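Perton Allotment and Garden Society
Minutes of the summer meeting

Present: Dilwyn Nicholas (chair), Gwilym Parry (secretary) and 14 members. Apologies were taken as read.

1. Minutes of the January meeting
Agreed and signed. Gwilym Parry asked for the spelling of Narkaslow Lane to be put right in item 4.

2. Water
The new tank by the top gate holds 3,000 litres. The tap washer has gone again. D. Nicholas to replace it. Hoses are not to be left running on the lower plots.

3. Rents
Full plots stay at £70 for the year. Two plot holders still owe. G. Parry to write to both before the end of the month.

4. Hedge
One quote received, £381 for the lane side only. Members thought this high. A second quote to be got before anything is cut. Nesting birds to be checked for first.

5. Plant sale
The sale took £135. Tomatoes went early and the leeks did not sell. Leftover leeks are in the frame by plot 9 for anyone who wants them.

6. Tea hut
The urn works but the lid is loose. Members asked for green tea as well as the usual, and for a lidded tin to keep it in.
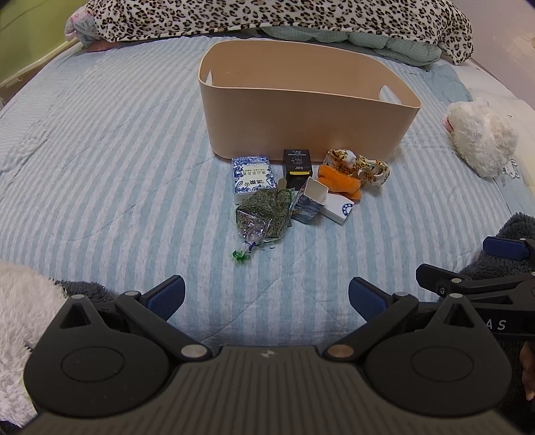
Perton, July 2022

Loose green tea in a clear bag, several boxes and a beige plastic bin with side handles. G. Parry to see to the tin.

7. Any other business
Plot 22 is overgrown. Chair to speak to the holder.

Meeting closed at 8.40 pm.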